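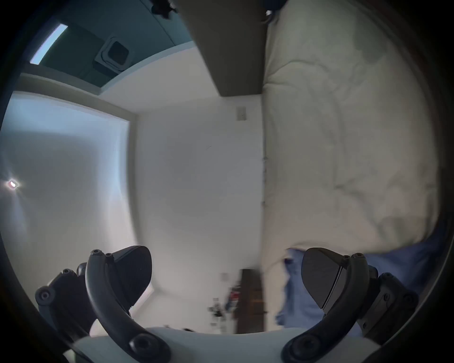 Fallen bei uns Stellen weg, wenn das Zusammenlegen irgendwann die Maschine macht?

Bis jetzt ist keine Stelle weggefallen, aber die Dienstpläne sehen anders aus als im Frühjahr, und für die Zeit nach der Erprobung hat uns niemand etwas schriftlich gegeben.

So, das war die Kurzfassung für alle, die nur kurz reinschauen. Jetzt die lange, ihr kennt mich ja. Zur Erinnerung noch mal die Mail, auf die ich antworte, weil sie bei einigen im Spam gelandet ist:

> Hallo in die Runde,
>
> bei uns am Standort Flusonmont geht das Gerücht um, dass wir als
> Nächstes drankommen mit der Automatisierung in der Wäsche. Die
> Leitung sagt, ihr in Juren seid da schon mittendrin. Könnt ihr mal
> erzählen, wie das praktisch läuft? Mich interessieren vor allem
> drei Sachen:
>
> Wer von euch macht da mit, und wurde gefragt oder eingeteilt?
> Was passiert in der Zeit mit der normalen Arbeit?
> Und merkt ihr was im Rücken bzw. in den Händen?
>
> Bei uns sind die Meinungen sehr geteilt. Die einen sagen, endlich
> nimmt uns mal jemand das Falten ab, die anderen sagen, wir bringen
> dem Ding bei, wie man uns ersetzt. Ich weiß selber nicht, auf
> welcher Seite ich stehe. Außerdem hat eine Kollegin gehört, dass
> man 1.000 Euro Prämie bekommt, wenn man sich meldet. Stimmt das??
>
> Viele Grüße aus Flusonmont
> (Etage und Wäsche, Frühschicht)

Zuerst die Prämie, damit das aus der Welt ist: Die 1.000 Euro gibt es nicht und gab es bei uns auch nie. Was es gibt, ist ein Zuschlag pro Schicht, der auf dem Lohnzettel als »Sonderaufgabe« steht. Den haben wir uns erst erkämpfen müssen, anfangs sollte das alles unter »Einarbeitung« laufen. Wenn sie bei euch anfangen, lasst euch das vorher geben, und zwar mit Datum, ab wann es gilt. Bei uns fehlen den Ersten, die dabei waren, bis heute zwei Wochen.

Jetzt zum Ablauf. Für die von euch, die uns nicht kennen: Wir betreuen möblierte Wohnungen auf Zeit, 138 Einheiten, und bei uns gehört die Wäscherunde zum Service dazu. Bettwäsche und Handtücher holt Bachmann ab und bringt sie fertig zurück, das ist schon ewig so. Die Privatwäsche der Gäste legen wir selber, und zwar meistens gleich auf dem Bett im Zimmer, weil da nun mal die größte Fläche ist. Genau dieses Legen will Vultwood automatisieren. Also ausbreiten, glattziehen, falten, auf den Stapel. Klingt nach nichts, ich weiß! Macht das mal sechs Stunden.

Die Maschine lernt dabei von uns. Wir bekommen Handgreifer, zwei Stück, für jede Hand einen, und arbeiten damit, als wären das unsere Finger. Das heißt, ich nehme das Teil nicht mit der Hand, sondern zwicke mit dem Greifer die Ecke, ziehe, lasse los, zwicke die nächste. Die ersten Tage hätte ich die Dinger am liebsten aus dem Fenster geworfen. Man hat kein Gefühl für den Stoff, man hat ja nur zwei Backen und keinen Daumen. Und dann rutscht einem das Ding weg, und man fängt wieder von vorne an, obwohl man es mit der bloßen Hand längst fertig hätte.

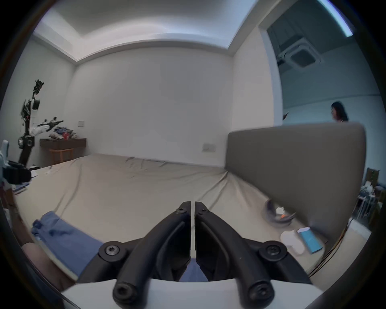

Beitrag von: Hauswirtschaft Juren (Spätschicht)
An: Liste Etage & Wäsche, alle Standorte
Dienstag, 21:40 Uhr, Fortsetzung, weil mir der erste Teil zu früh rausgegangen ist

Entschuldigung, falscher Knopf. Weiter im Text.

Gefragt oder eingeteilt: beides, je nachdem, wen ihr fragt. Es hing ein Zettel im Aufenthaltsraum, da konnte man sich eintragen. Auf dem Zettel standen nach einer Woche vier, und dann wurden es auf einmal mehr, ohne dass jemand einen Stift in der Hand hatte. Ich selber habe mich eingetragen, aus Neugier, und weil ich mit der Schulter sowieso nicht mehr die ganze Schicht Matratzen wuchten soll. Die Jüngeren waren gar nicht so begeistert, wie die Leitung gedacht hatte. Am meisten Spaß hatten am Ende zwei aus der alten Garde, die kurz vor der Rente stehen. Die nehmen das sportlich.

Was ihr unbedingt klären müsst, ist die Sache mit dem Platz. Für die Schichten wird ein Zimmer aus der Vermietung genommen, und dieses Zimmer fehlt natürlich im Plan, aber die Arbeit, die sonst dort anfällt, fehlt nicht, weil ja ständig auf- und umgeräumt wird. Kabel, Behälter, Ladegeräte, Wäschehaufen, irgendwo muss das alles hin. Bei uns hat wochenlang keine gewusst, wer das Zimmer am Abend in Ordnung bringt. Die von Vultwood dachten, wir. Wir dachten, die. Jetzt steht es im Plan mit einer halben Stunde, und seitdem ist Ruhe.

Und zur normalen Arbeit: Die bleibt liegen. Punkt. Am Anfang hieß es, eine Kraft pro Schicht, das merkt ihr gar nicht. Doch, das merkt man. Wenn von fünf Leuten eine den ganzen Nachmittag Hemden mit dem Greifer faltet, machen die anderen vier die Zimmer. Wir haben im September dann eine Aushilfe bekommen, befristet. Ohne die wäre es nicht gegangen. Nehmt das bitte als Argument mit in eure Gespräche, die Leitung bei uns hat inzwischen zugegeben, dass sie das von Anfang an hätte einplanen müssen.

Zum Rücken, deine dritte Frage. Der Rücken ist besser, jedenfalls meiner, man wuchtet ja nichts. Dafür stehst du vornübergebeugt am Bett, und das Bett hat Betthöhe und keine Tischhöhe. Wer groß ist, leidet. Die Hände sind so eine Sache, die Greifer sind nicht schwer, wenn man sie einmal hochhebt, nach zwei Stunden sind sie es dann doch. Ich habe es im Unterarm gespürt, außen, Richtung Ellbogen. Wir machen jetzt nach jeder Dreiviertelstunde Wechsel, dann geht es. Wir mussten das allerdings selber durchsetzen. Lasst die Betriebsärztin draufschauen, BEVOR ihr anfangt.

Ach so, und die Menge. Das Ziel waren 1.000 Durchgänge pro Kleidungsart, und da hatte ich vorher eine ganz falsche Vorstellung. Ich dachte, man zeigt es ein paarmal und dann kann der das. Von wegen. Immer wieder dasselbe Teil, einmal glatt hingelegt, einmal zerknüllt, einmal halb auf links. Und es soll ausdrücklich nicht perfekt sein! Das war für mich das Schwerste. Wenn sich mir eine Ecke umschlägt, will ich da hin und sie glattstreichen, das steckt nach all den Jahren so drin.
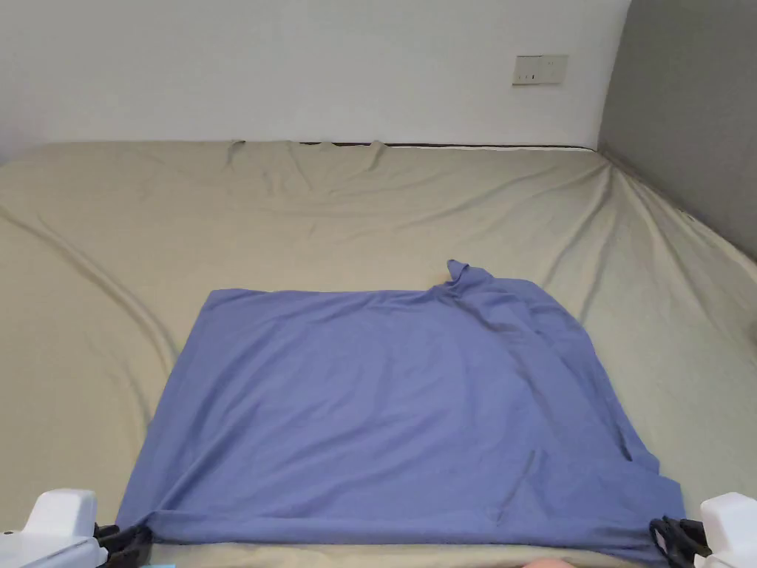
Ich habe mich dann dran gewöhnt, dass man auch das Misslungene zu Ende macht und nicht heimlich mit dem Ellbogen nachhilft. Beim Nachhelfen wird der Durchgang nämlich gestrichen, und man macht ihn noch mal. Fragt nicht, wie oft.

Was sich wirklich geändert hat, ist für mich was anderes, und das hätte ich vorher nicht gedacht. Wir reden auf einmal über unsere Arbeit. Also richtig, wie man was macht. Ich falte ein Oberteil seit jeher von der Seite rein, Ärmel nach hinten, dann von unten hoch. Meine Kollegin macht es von oben runter. Wir haben jahrelang nebeneinander gearbeitet und das nie besprochen, und dann sitzt da einer von Vultwood und fragt: Warum macht ihr das verschieden? Tja. Es gab eine ziemlich lange Diskussion — teilweise laut — und am Ende wurde eine Art festgelegt. Meine war es nicht. Seitdem falten alle so, auch die ohne Greifer, weil es im neuen Standardblatt steht. Das Blatt hängt jetzt in jedem Wagen. Das finde ich, bei aller Freude am Ausprobieren, einen ziemlichen Eingriff, und in der Infoveranstaltung kam es mit keinem Wort vor.

Zu eurem Streit, ob wir uns den eigenen Ersatz anlernen: Bei uns wird der genauso geführt, und ich kann euch da keine Entscheidung abnehmen. Ich sehe, was die Maschine bisher alleine hinkriegt, und da mache ich mir für dieses Jahr keine Sorgen. Ein Handtuch, ja. Eine Bluse mit Knöpfen, da können wir zwischendurch Kaffee trinken. Was in ein paar Jahren ist, weiß ich nicht, und die von Vultwood wissen es auch nicht, die sind da wenigstens offen. Mir ist wichtiger, dass wir jetzt was Schriftliches kriegen, solange sie uns für die Aufnahmen noch brauchen. Danach fragt uns keiner mehr.

Was bei uns auf dem Tisch liegt und was ihr gerne abschreiben dürft: keine betriebsbedingte Kündigung in Wäsche und Etage während der Erprobung und zwei Jahre danach. Die Aufnahmen dürfen nicht für Leistungskontrolle benutzt werden, auch nicht »anonym« (bei einer Schicht mit fünf Leuten ist nichts anonym). Wer aufhören will, hört auf, ohne Begründung. Und der Zuschlag bleibt auch dann, wenn die Durchgänge nicht reichen. Beim letzten Punkt klemmt es noch, da will die Leitung einen Mindestwert drin haben.

Ich kann den Entwurf rumschicken, wenn er aus der Rechtsberatung zurück ist, der Anhang war für die Liste beim letzten Mal zu groß, also schreibt mir bitte einzeln, wer ihn will. Und falls bei euch in Flusonmont jemand zum Zuschauen kommen mag, nachmittags ist besser, vormittags ist bei uns Abreise und da hat wirklich keine Zeit.

Eine Gegenfrage noch: Legt ihr bei euch die Gästewäsche auch auf den Betten, oder habt ihr Tische? Wenn ihr Tische habt, besteht bitte drauf, dass auch am Tisch aufgenommen wird.

Grüße aus Juren, Spätschicht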